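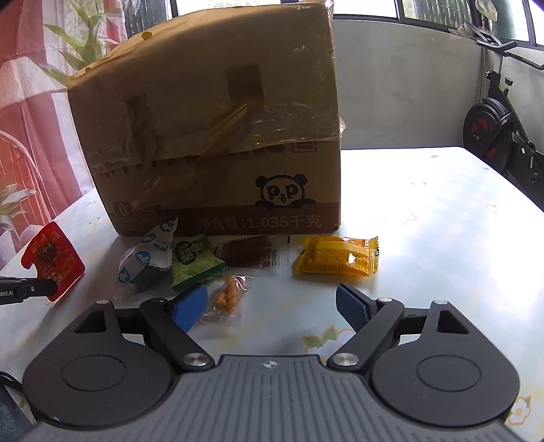 *Panda box on the flowery tablecloth with six packets out in front. Net content on the band: 1.035 kg.*

**May 20, 2021 – mixed snack boxes, packing trials**

Good day on the snack boxes! I've wanted to get at these for ages and they're more interesting than the mugs ever were (sorry, mugs).

For anyone picking up the book cold: Chung want a mixed box of small wrapped snacks that people can order in July, everything loose inside one carton, no trays and no dividers if we can help it. We're trying it in the Joddale double-wall carton first. The panda box is there for comparison. Pui-shan Kao brought it in and I like it a lot, partly for the drawing (paws resting on the top of the band, very pleased with itself) and partly because it's a handy lesson in how a snack box gets taped.

**Tape**

Spent longer on this than planned. Look at the clear tape over the upper front. It's wrinkled and the bottom edge goes off on a slant, and it runs over some of the printing above the panda, so you lose characters you'd want a customer to read. There's a fold of brown tape as well. I'm not being snooty about it, my own first three cartons this morning were worse. But it does make the case for keeping our product name low on the front panel, well under where anybody's tape is going to reach. The net weight on this one is down on the band and perfectly readable.

Told Ro-un Choo, who is doing the artwork, and she's moving the name down tomorrow. She'd also like to put the weight in a solid band now. Fine by me.

Tried the Clornumar clear tape and the paper one side by side on plain board. The clear wrinkles if you stop halfway through a pull. One long pull with the flat of the hand following behind it and it goes down beautifully – really satisfying, I did more of them than I needed to. Paper tape is more forgiving but I had to wet it twice at the corners. Sticking with clear for the trials, decide later.

**Filling**

Three ways of filling the Joddale carton, same mix of packets each time, tipped out and remixed between goes.

1. Poured in from the tub, no shaking. Mounded in the middle, corners hollow. Flaps wouldn't close flat.
2. Poured in halves, carton rocked side to side after each half. Much better. Flaps closed with a bit of a push.
3. Flat ones laid in the bottom by hand, then the puffy ones poured on top and rocked. Flaps closed with no push at all!

Number 3 took 178 packets, and 3,080 g on the Dritik scale with the carton tared off. I was chuffed with that. I'd assumed the puffy packets should go at the bottom as a sort of cushion, and it's the wrong way round. They spring back and lift everything. Put them at the top and the lid holds them down, and they hold down the rest.

The mix matters more than I expected. Flat clear packets slide over each other and find their own level. The ones with stiff zigzag seams catch on their neighbours and stand up at an angle, so you get a little tent with nothing under it. Rocking sorts out most of them. Tapping the base on the bench does nothing except annoy Pui-shan.

**Drops**

9 drops on the best-packed carton, 200 mm on to the bench mat: each bottom corner, each bottom edge, then one flat on the base.

- Corners: slight crush on the second, none that I could feel on the others
- Edges: fine
- Flat: fine, though the contents had settled and you could hear them move afterwards

Opened it up and went through by hand. No burst packets. Two had a crease across the front that would probably look a bit sad in a gift box but nobody would send them back for it. The settling is the thing I'd like to fix. There's a gap under the lid now that wasn't there before, wide enough for my fingers. Pui-shan thinks a sheet of crumpled tissue on top would take it up. I'd like to try simply rocking it for longer before closing, which costs nothing. We'll do both.

**What it looks like when you open it**

Wrote this down separately as Ro-un asked. With the puffy ones on top you see the brighter wrappers first: whites and greens mostly, blue patterns on some. It looks generous and cheerful. With the flat clear ones on top you get a lot of dark brown through plastic, which I'm sure tastes lovely but isn't what you want to meet first. So the good packing order is also the nicer-looking one. Lucky.

She asked whether the cloud-shaped label on the green packet was something we could borrow the feeling of for the box sticker. I said draw it and see. (Her own shape, obviously. She's thinking of a leaf.)

We also talked about having a character on the front. The panda does a lot with very few lines, just ears, eyes, a small mouth and the paws, all in black on brown board. That sort of thing prints well in one colour and Chung are watching the print cost. Ro-un has a duck in mind. I've seen the first duck and it needs a neck.

**Odds and ends**

- Handling symbols: keep them, but bigger and darker than the ones on the panda box. Those are faint enough that I had to tip it towards the window.
- The pale tablecloth stays on the sorting table. Crumbs and torn-off corners show up on it and it's quick to shake out.
- Scale drifted after lunch, re-zeroed. The 3,080 reading was taken in the morning so I trust it.
- Please don't eat from the tub marked MIX A. There is another tub. It has a label saying it's the other tub.
- Need another roll of the Clornumar clear, I've got through most of this one.

**Next**

- Repeat fill 3 with longer rocking, then with tissue, same set of drops for each
- Try a carton one size down with the same mix, in case the flaps will still close
- Put a taped carton by the radiator overnight and look at the tape edges in the morning
- Get the new front panel from Ro-un and stick a paper print of it on a carton before anyone orders anything

Pui-shan has the carton from fill 3 on her shelf with a pencil cross on the lid. Leave it shut till we've weighed it again.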